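Alton Learning Center Expands Block Lending Program

The Alton Learning Center has added 1,310 building blocks to its lending collection, which serves classrooms in Alton and Prusness. The purchase was supported by a grant from the Benedetti Fund. 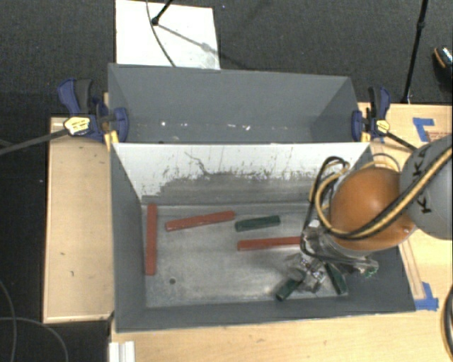

Sorting of the new stock will continue through February. Blocks are held in large gray bins before being packed into sets of 100, with red and dark green bars among the pieces to be sorted. Schools may borrow 2 sets at a time - requests should be sent to the Center's Tramach Street office.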